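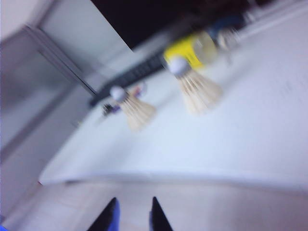
Section 3. Entering your first charter

By now you should have Trender installed and the Jikton charters loaded, and you're probably looking at a long gray list of monks giving fields to other monks. Good, that's where we want to be! In this section we'll take one charter from the list and turn it into a proper record with a date, a place and some witnesses. I'd start with a short one. I started with a grant to an abbey that had eleven lines of boundary clauses (every ditch, every oak) and I nearly gave up before supper.

Opening the record

1. Click Charters, then Open, and pick anything marked "short" in the Length column.

2. Look at the scan before you look at the transcription. If the scan opens sideways, press R until it's upright.

3. Check that the scan is at least 300 dpi. The resolution is shown under the shelfmark. Anything lower and the little abbreviation strokes over the letters start to disappear, and you do need those.

4. Press Lock. The record turns yellow for everyone else in your group, so you won't have two people typing over each other.

Note: the lock lasts 2 hours. If you wander off to make dinner it lets go, but your text is kept as a draft.

Filling in the date

This is the part people write to me about, so I'll go slowly. Medieval clerks loved to date a document by a saint's day and the year of a king's or bishop's rule, and Trender wants both halves in separate boxes.

5. In the Day box, type the feast the way the charter gives it, for instance "the eve of St. Lawrence." Leave it in words.

6. In the Ruler box, choose the king, pope or bishop. Start typing and the list shrinks as you go.

7. In the Year box, type the year of the rule as a plain number. So "in the ninth year of our pontificate" is just 9.

8. Click Work it out. The Kaczmarczyk tables do the sums and put a modern date underneath in green.

9. Read the green date and ask yourself if it makes sense with the witnesses. A bishop who was dead by then is a pretty big hint that something's off.

Caution: don't type over the green date. If you do, Trender treats your date as something the charter itself says, and then it shows up in everybody's search results as if the clerk had written it. Use the Comment box and argue your case there.

Caution: popes often counted from their consecration and kings from their coronation, but there are exceptions, and some of them are awkward. Trender picks the usual start day for each ruler. Click the small arrow beside the name to see which day it picked, and change it if your charter's house had its own habits.
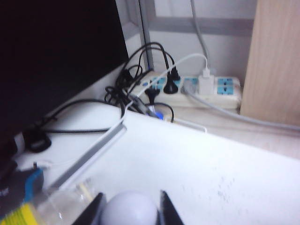 Why does my charter come out a year too early when it's dated in February?

Your clerk was most likely starting the year on Lady Day, in March, so his February still belonged to the old year. Open Settings, go to Year Begins, and switch it from January to Annunciation. Then click Work it out again and the green date will move forward a year. The setting belongs to that one charter, so you won't upset anything else in the collection. French royal charters may need Easter there instead, and Easter moves, so have a little patience with those.

Adding the witnesses

10. Go to the Witnesses tab and add one name per line, in the order the charter has them. The order matters a lot to people who study who stood where at court - please don't tidy it into alphabetical order, however tempting!

11. Keep the Latin spelling in the first column and put your English version in the second. Willelmus goes on the left, William on the right.

12. If a witness is only an initial, type the initial and a period and leave the second column blank. Half the arguments in our October meeting were over one "R., archdeacon," and he still has no name.

13. Press Save, then Unlock.

Note: the record goes to Kazimír Lukáč for checking before it appears on Florkatine. He'll send it back with queries in purple. He sends all of mine back too, usually over a place name, so please don't take it to heart. Fix what you can, write "don't know" next to what you can't, and press Return to checker.

Seals are in Section 4.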